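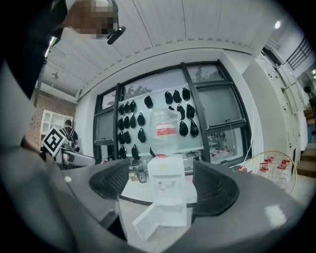 I put off cleaning our countertop water dispenser for a shamefully long time. It's the little kind where you tip a bottle upside down on top and the water glugs its way down, and I'd sort of decided that because only water ever went through it, it must be clean. Nope! If you've got a small white one like mine, with the controls on the front and a big clear bottle stuck on top, sitting on a round table with a jar and some odds and ends behind it, then step one is boring but important: clear the table. The box, the jar, the bag of whatever, all of it. You are going to drip.

I do mine on a Sunday morning because it takes a while and I like having the radio on. Set aside an hour the first time. After that you'll be much quicker, and a lot of it is just waiting while you drink your coffee (made with tap water, sadly).

What you'll need

White vinegar, the cheap stuff. A bottle brush. A couple of old tea towels. A bucket, or the biggest mixing bowl you own. Unscented dish soap. Cotton swabs for the fiddly bits, and a jug.

Getting the bottle off

Switch it off and unplug it. If yours heats water, leave it alone until it has cooled right down. I give it a good couple of hours and usually unplug it before breakfast.

Try to do this when the bottle is nearly empty. I once tried it with a nearly full one, and my friend Sólveig Blöndal still brings up what happened to her socks. If you can't wait, run the water off into jugs through the tap and put it on the plants. Then hold the bottle low down near the neck with one hand, put the other on its shoulder, lift straight up and flip it over the bucket in one go. Don't dither! Dithering is where the puddle comes from.

Draining and scrubbing

Open the tap and let whatever's left run out. If your model has a drain plug at the back or underneath, put the bowl under it first and then undo it. (I have done this in the other order.)

Pull off the drip tray and anything else that comes away without force, and wash it all in warm soapy water. The collar where the bottle sits gets a grubby colour over time, so go around it with the brush and then again with a cotton swab. The tap spout is the other nasty spot. Poke a swab up there and prepare to be a little grossed out.

The vinegar bit

Mix one part vinegar to three parts water and pour it into the reservoir until it's almost full. Run a bit through the tap so it sits in the pipework too, then leave it for 13 minutes. Why 13? It's how long my favourite radio segment runs, and it seems to do the trick. If you live somewhere with hard water you might want longer. Check your manual as well, as some makers want you to use their own descaler.

Drain it all out, fill with fresh water, drain again. I do three rinses, and four if I can still smell fish and chips. Taste a bit from the tap before you call it done.

Putting it back together

Drain plug in first. Wipe the neck of the new bottle, and I mean properly, it's been in a shop and a car trunk and who knows where else. Peel the cap sticker, line yourself up over the collar, and tip it on. Hajnalka Vörös taught me to bend my knees and rest the bottle against my chest before tipping, and my back has been much happier since. You'll hear a few big glugs. Run the tap until it flows smoothly, and only then plug it back in. A heater running with nothing in it is bad news.

While you're at it, look at where the cord goes. Mine used to dangle over the front of the table where any passing elbow could catch it, so now it runs around the back.

I do the full clean every 11 weeks or so and wipe the spout and tray every weekend.

Comments

Marg T.
Did mine last night and the collar was horrifying. Thank you, I think?

Deano76
Can you use lemon juice instead? Can't stand vinegar.

Reply from the author
Citric acid powder works well, Deano! I find juice leaves bits behind.

prairie_kettle
Mine has no drain plug at all so I tip it over the sink. Get someone to hold the other end, it's an awkward shape.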